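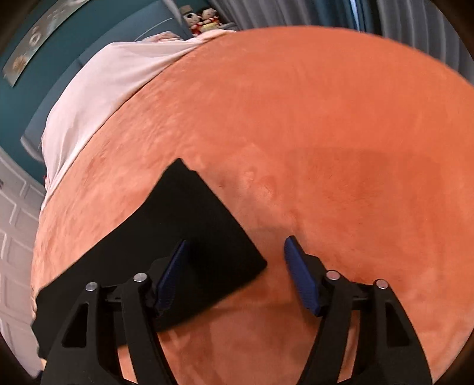

Visit to the blind factory Čierny, on their open Wednesday

In January I went to see how window blinds are made. I have a small shop for curtains and blinds, and for many years I order from catalogs without ever standing next to the machine. Čierny opens the production hall to shop owners one day each winter, and this time I put my name on the list early enough.

We had to be at the gate at 8 in the morning. There were shop people, two architects and a young couple who I think came only because they were building a house and wanted to ask about prices. Our guide was Amirhossein Bakhtiari. He works in the cutting department and has a very quiet voice, so in the loud parts of the hall I stayed close to him and wrote down what I could.

The first stop was the fabric store. The rolls lie flat on steel racks, never standing, because a standing roll gets a wave at the bottom end which you will later see in the finished blind. I must admit that in my own shop two rolls of lining have been standing in a corner since last spring. The racks are marked with the week of delivery, and a fabric has to rest in the hall before it is cut, so that it takes the temperature of the room. For the heavy blackout cloth the rest is longer than for the thin one.

Then came the cutting tables. For roller blinds they cut with a heated blade, which closes the edge of the cloth so that it does not fray. For cotton this does not work, and cotton is cut cold and gets a glued edge. I asked if a customer can see the difference after some years. Mr. Bakhtiari told me that the glued edge becomes a little yellow on a south window. I was glad for the open answer. In the catalog there is only the word "finished edge" for both.

The widest table takes a cloth of 543 centimeters. It was not running during our visit, and the architects were disappointed, as this was the size they came for. They were allowed to walk along it and to look at the rail with the knife.

After the tables we went to the slat line for the wooden venetian blinds. Here I learned the most. The slats are sorted by hand into three shades before painting, even for white, because a dark wood comes through the white paint with time. The cords are threaded by hand too. One woman finished a whole blind while we were asking our questions, and she did not look up once. The model she was making is called Bulteo, and I have sold it many times. I always told customers that the delivery is slow, and now I understand better why.

The motors do not come from Čierny. They buy them and put them in the tubes themselves, and the remote system is sold under the name Movovgate. We could try a test wall with blinds in different widths. The small ones were very quiet. The big one made a humming sound at the start, which in a bedroom I would not like. I also asked about the batteries, and the answer was that it depends very much on the weight of the cloth and how often a person opens the blind. So I still have no number to give to my customers.

At noon there was soup and bread in the canteen, and afterwards a short talk about the new honeycomb shade, Fillier. It has two layers of cloth with air between them, and it should keep a room warmer in winter. There are 39 colors, but only 5 of them can be ordered as full blackout. The sample book is nice to the hand. I found the bottom rail a bit weak for a wide window, and I wrote this on the feedback paper.

Some practical notes, if you want to go next year. Wear closed shoes, they are strict about this and one man had to borrow a pair. The parking place is small and it is easier to leave the car by the railway station and walk. Photos are allowed in the hall but not at the painting line. Bring your difficult cases with measurements on paper. I had with me the drawing of a slanted attic window which two suppliers had refused, and at the end of the tour somebody from the technical office sat down with me and went through it. The price offer came by e-mail the next week, and it is higher than I hoped, but the customer is still thinking.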